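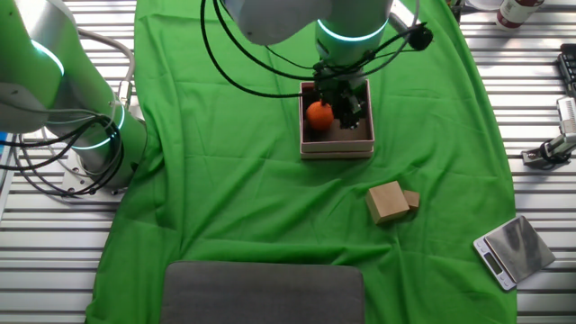

An orange ball in a pale pink cardboard box, on green cloth.

FOR IMMEDIATE RELEASE
Tue 16 October

Zastden launches Prekano, a gift box swap for people with too much stuff and not enough cupboards

Hello from the Zastden shop! I'm Salma Ashour, I run the place with my business partner Brahim Morsy, and I've been told a press release should be written in the third person by somebody calm. We don't have one of those, so you've got me.

The news is that we're opening a box swap. It's called Prekano, it starts at our shop on Saber Street this week, and it runs right through to the end of December. You bring in the gift boxes you've been hanging on to, you take home the ones you need, and you pay nothing if the numbers match. If you want to leave with more boxes than you brought, the extra ones are $2 each, whatever the size.

I've sold wrapping paper, ribbon and cards for a long time now, and the thing customers talk to me about most is boxes. They have a drawer full of them, or a closet, or in one case the whole space under a guest bed (my mother's, and she knows I'm writing this). They're too nice to throw out and they're never the right size. You've got six that would each hold a watch and what you're wrapping is a teapot.

Meanwhile we sell new boxes, and last December we sold 3314 of them. I was thrilled with that number until I saw Saber Street on recycling day. Some of those boxes had been used for one evening. Brahim went out, picked a few off the curb, dusted them down and put them on the counter with a sign saying "free," and they were gone by lunch. That was really the start of the whole thing.

How the swap works

Bring your boxes to the long counter at the back of the shop. We'll take a quick look at each one and give you a paper token for every box we can pass on. We're not fussy! A bit of wear on the corners is fine, and so is a name written on the inside of the lid if you don't mind it traveling. What we can't take is anything damp, anything that held takeout, or anything that smells of candles – we love candles, but the smell gets into every box on the shelf.

Lids are welcome without bottoms and bottoms are welcome without lids. Brahim has an odd-halves shelf and he is very proud of it. He has already married up a surprising number of them, and if you leave a half with us he'll do his best with yours too. Low open boxes without any lid at all are good for fruit, cookies or soap, especially with a sheet of tissue tucked in the bottom.

Then you trade your tokens for whatever you like. Tokens don't expire until the swap closes, so you can drop boxes off now and pick up later once you know what you're giving. I'd suggest coming early for the big ones. Sweater boxes go fast, and anything that will take a pair of boots goes faster.

The shelves are sorted by size, and we've made 34 sample boxes with the measurements written on the side so you can try your gift in one before you choose. Please do bring the gift with you if it's portable. It saves so much guessing, and I'm nosy.

A wrapping table, too

Brahim is setting up a wrapping table by the window for the length of the swap. He learned to wrap at his uncle's shop in Udard, where everything left the store tied with string and a double loop you could carry it by, and he'll show you how to do it if you ask. Scissors, tape and plain brown paper are free to use at the table. Ribbon is sold by the yard as usual.

"I've wrapped a saddle, a fish tank and a set of antlers," says Brahim. "People come in embarrassed about the shape of their present and I wish they wouldn't. Put it in a box and then it's a box shape. That's the advice, I'm giving it away for nothing."

We've opened the swap with boxes of our own, mostly end-of-line colors and ones with scuffed lids that I couldn't sell at full price. There's a lot of pink. I ordered the pink myself two years ago, full of confidence, and I would be very happy to see it go to good homes.

Our goal is to pass along 2000 boxes before we close up for the holidays. We'll chalk the running total on the board outside the door and update it every evening, so if you walk past on your way home you can see how we're getting on. Anything left over when we finish goes to the Saber Street after-school club, who have plans for a cardboard castle and have asked us (twice!) not to do too well.

Schools, offices and other shops

If you have a large number of boxes to clear out, please call ahead so we can make room on the counter. We're also glad to hear from other stores who would like to put out a drop-off crate. We'll collect from anywhere in town and you're welcome to keep what your own customers can use.

Where to find us

Prekano is at the back counter of Zastden, Saber Street, during normal shop hours. There's a step at the front door and a level entrance from the side lane – ring the bell there and one of us will come and open it.

For press questions, ask for Salma Ashour at the shop. For questions about antlers, ask for Brahim.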